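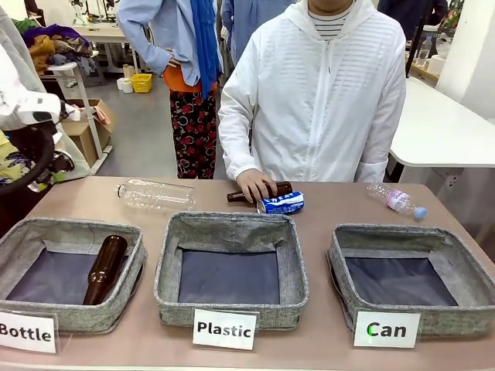 *Temps de lecture : 2 min*

Lundi 8 novembre 2021 — banc de tri, atelier Stirum.

Objet : fixer la disposition des bacs et des cartons avant la tournée d'août prochain. Trois bacs souples Plostard en bord de table, étiquettes en anglais conservées (Bottle, Plastic, Can). Nicanor Benítez demande une version bilingue ; à chiffrer chez Tronosby, tirage minimal 2000 cartons, donc pas tout de suite.

Lot de déchets : référence Retamal 1223, verre brun, PET et canettes alu. Le 1169 est écarté, trop de bouchons manquants. Rinçage la veille, séchage sur grille. Pas de verre ébréché dans le lot, contrôle à l'ongle sur les goulots. 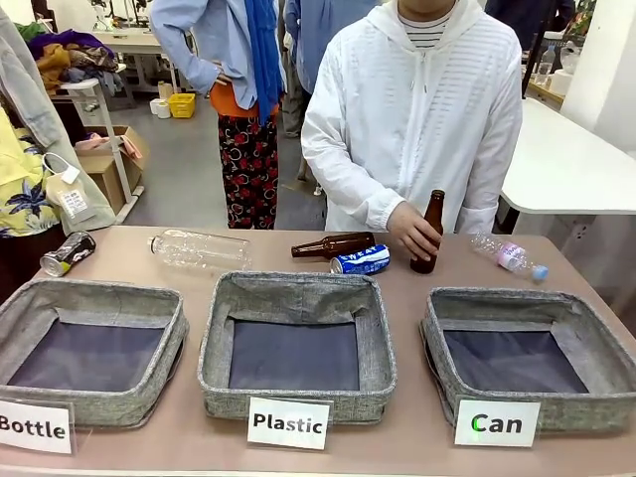 La position de départ des objets compte plus que l'ordre de passage. Consigne retenue : tout en vrac derrière les bacs, sans regrouper par matière. Il faut garder dans le lot au moins une canette écrasée, comme la noir et argent posée à gauche, à côté de celles qui ont gardé leur forme. Les petites bouteilles à étiquette rose restent aussi : le film et le bouchon ne sont pas forcément de la même résine que le corps, et la question revient à chaque séance.

Points à reprendre :

- bords des bacs trop mous, prévoir un jonc ou un carton de fond ;
- cartons à lester, ils glissent dès qu'on déplace un bac ;
- décider si « Bottle » devient « Glass ». Marisol Ocampo est pour, moi aussi — l'intitulé actuel laisse entendre que toute bouteille y va.
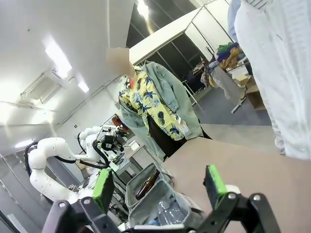
Que fait-on d'une bouteille en plastique déposée avec le verre ?

On la laisse jusqu'à la fin du passage, on note l'erreur sur la fiche, puis on la remet dans le bon bac avant de vider.

Reste à faire : fiche de relevé v2, colonne « erreur de matière » séparée de « objet non trié ». Demander à Plostard s'ils ont le même bac en fond rigide.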